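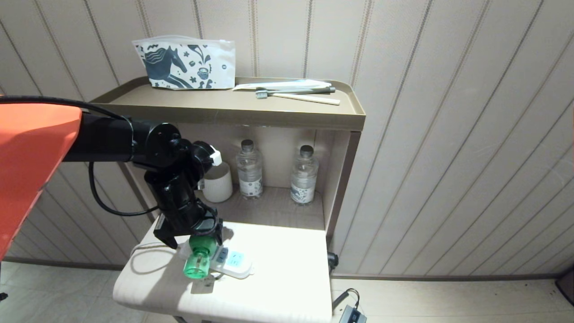

Slower is fine as long as it stops dropping things, was the first comment to come in from a reader in Flumanville after we ran a short notice on the Mirard work last week. Fair enough. The numbers are out now, so a proper update.

Robots / Research briefs

The Mirard group at Sterkusia has posted results from its grasping study, the one that started in August. Short version: the arm does better in a messy room when it is allowed to change its mind on the way down.

Most setups pick a grasp from one look. Camera sees the object, software scores a bunch of possible grips, arm goes to the best one and closes. Works OK on a bare bench. Put the same object next to a cord, or on something soft that gives a little, and the plan is out of date before the fingers get there.

Mirard's method keeps looking. The software picks a grip, starts the move, then scores the grips again from the new view as the arm comes down. If a better one shows up it switches. There is a limit on how late it can switch, which the group calls the commit height. Below that it goes with what it has.

They ran 557 attempts. Household stuff only, bottles, cups, pouches, toothbrushes, power strips. Furnished rooms, no lab bench. Some objects sat on shelves, some on cushioned seats, and a good share had something else touching them or lying right alongside. A dropped object counted as a miss, and so did picking up the neighbor along with the target. That second rule matters, says the write-up, becuase earlier tests tended to let it slide.

Results. With one look, the arm missed 20 percent of the time. With the re-scoring turned on, misses went down to 11 percent. Same arm, same gripper, same objects, order shuffled. The cost is time: 7 seconds more per pick. The group says most of that is the arm slowing down near the commit height so the camera gets a steadier view, and the scoring itself is quick.

Where it helped most: objects with a narrow top and a wider body. The one look version liked to go for the body, since that is the biggest thing in view, and then bumped whatever was next to it. The re-scoring version moved up to the neck more often. Nobody told it to prefer necks. It came out of the scores once the camera got closer.

Where it didn't help: flat things. Paper packets, toothbrushes lying on a shelf. Two fingers coming straight down on something thin is a bad bet either way, and the miss rate hardly moved. The group tried a sideways approach for those but left it out of the totals as too few runs were done. See-through plastic was also a mixed bag. The depth readings on clear bottles jumped around enough that the software sometimes switched grips back and forth until it hit the commit height, then closed on whichever was last. A damping term fixed part of this. Not all.

Cords are still a problem. If a cord is thin and close in color to what it lies on, the camera can lose it completly. The software has no idea it is there and will happily plan a finger right through it. The write-up lists this as the main open issue.

The approach builds on the Parsons scoring model, which a lot of small labs use already. That could make it easy to try elsewhere. The re-scoring loop sits on top and the model underneath was not retrained, so anyone already running Parsons should be able to add it without collecting new data. Depends on having a camera that still sees the object during the descent, and on an arm controller that takes a changed target mid move. Older ones may just stop.

A few things missing from the write-up that we would like to see. No breakdown by room. No word on how commit height was chosen, only that one value was used for every object. Seems like a tall bottle and a flat packet would want different ones. And all the runs used a single arm, so no telling yet how much of the gain carries over to a wider or softer gripper.

Next round is set for Flumanville, with longer tasks: pick up, carry, put down somewhere else. Putting down was not scored at all this time. The group also wants to cut the extra seconds by starting the re-scoring only when something is close to the target, and going straight in when the space is clear.

Code is promised along with the full object list. No date given. We'll add it when it goes up.

Last updated: February 22, 2018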